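Questions I Get All the Time

I rent out the downstairs flat of my house in Ancombe, and I've been doing it long enough that the same emails keep landing in my inbox. So I finally sat down with a pot of coffee and wrote the answers out. If yours isn't covered, write to me and I'll get back to you, usually in the evening once the dishes are done.

Is it a whole place or a room in your house?

It's a whole place, with its own front door on the side street and its own key. I live upstairs with my husband and a lot of houseplants. You'll hear us walking around in the morning (I do own slippers, I promise!) but you won't bump into us unless you want to. The ceiling between us is old and the floorboards creak near the window, so if you're a very light sleeper, bring earplugs or ask me for a pair.

How do I get there from the station?

The number 36 bus stops at the bottom of the hill, and from there you walk up past the bakery and turn left at the pharmacy. The hill is steeper than it looks on the map. If you've got heavy suitcases, take a cab, and tell the driver Brzozowska Street, the end with the church, or you'll get dropped at the wrong end like my own sister was.

What time can I check in?

Any time after 4 in the afternoon. I'd love to say earlier but I do all the cleaning myself, and the sheets need time on the line when the weather's good. You can always leave your bags with me from noon and go find some lunch. Checkout is eleven, and if no one is coming in after you I'm pretty relaxed about it – just ask me the night before.

How many people does it sleep?

Two comfortably, in the one bedroom. The sofa in the front room folds out and is fine for a kid or a short, good-natured adult. I've had families of 4 squeeze in and have a great time, but they knew each other very well and they'd all read this page first.

Is there somewhere to eat indoors?

Yes, there's a round table in the flat, and most people end up doing everything at it – breakfast, postcards, arguing over the map.
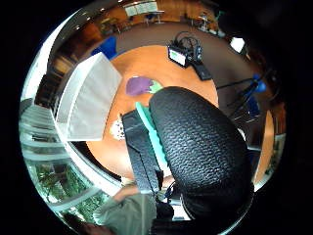

I leave bread, butter, eggs and a jar of my plum jam for your first morning. After that you're on your own, but the little grocery across the street opens at seven and the man there will slice cheese as thin as you like. The stove is gas and the front left burner needs a match. Matches are in the drawer with the can opener.

Do you allow pets?

Small dogs, yes, as long as they're house-trained and don't mind cats on the other side of the courtyard wall. Please keep them off the bed. I charge a flat 200 deposit if you're bringing an animal and you get all of it back if nothing's been chewed. So far I've only kept part of one, and the owner felt so bad that she mailed me a new cushion anyway.

Is there Wi-Fi?

There is, and it's good in the front room and so-so in the bedroom. The password is on a card by the door. If it drops out, unplug the router, count to ten and plug it back in. That fixes it nearly every time.

Can you do anything for a birthday or an anniversary?

I love this one! Tell me a few days ahead and I'll put something nice on the table for you. The flower stall in the market square is run by Benjamín Farías, and he'll make up whatever you want if you can tell him a color. Pinks are my favorite, but he does wonderful yellow things in spring. I don't charge for arranging it, only what the flowers cost. For cake you'll want Sterier, the bakery on the hill, and you do have to order the day before.

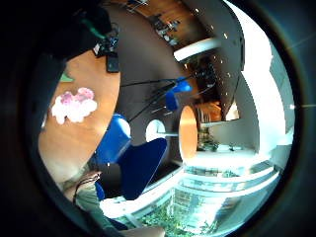

Is it cold in the winter?

The walls are thick and the radiators are old, so it takes a while to warm up and then it stays warm. I turn the heat on for good in November. Extra blankets are in the chest at the foot of the bed. The bathroom is the chilly spot, so run the little heater in there for ten minutes before your shower and please switch it off afterward.

What is there to do if it rains?

Go to Stomora, the used bookstore behind the church. Eugeniusz Krajewska has run it for longer than I've lived here, and there's a whole shelf of English paperbacks and two armchairs by the stove. You can also borrow any of the board games in the hall closet. The jigsaw of the harbor has a piece missing from the sky, and I'd be very happy if you found it.

How do I book?

Email me your dates and how many of you there are. I'll answer with a yes or no and the price, and I ask for half up front and the rest when you arrive, cash or transfer.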